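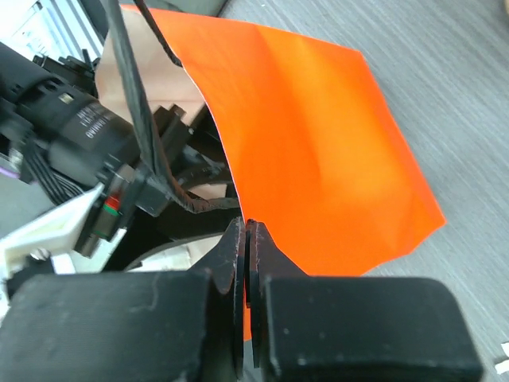 Kamath, 12/8/19
Last updated 12/8/19
1 min read

1/ Switched to the Kastdale bus in August. The train pass was costing me 39 dollars more a month.

2/ The first bus is never full. The second one always is – everybody from the Arnton lot gets on it.

3/ If you have the old paper pass, the office at Trivudari will swap it for a card. Bring ID.

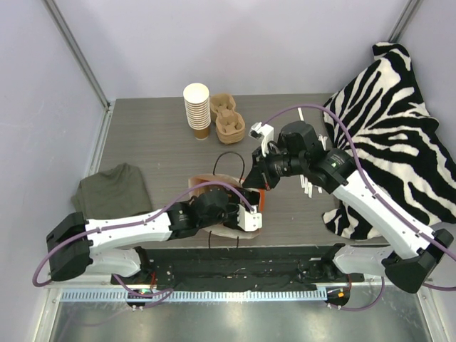
4/ Stop 12 has moved across the street. The sign at the old spot is still up, so ignore it.

5/ Parking at Arnton is 300 spaces. Get there before seven.

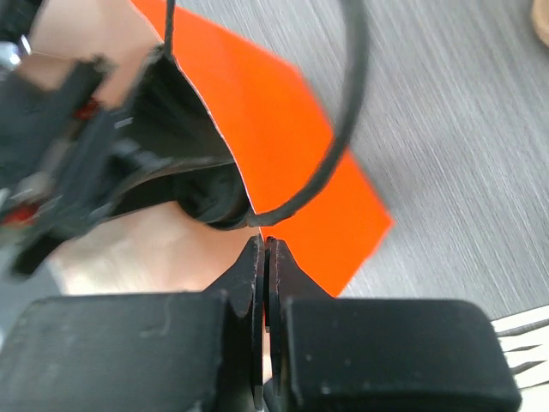 6/ Sunday hours are still not posted. I'll add them to this thread when they are.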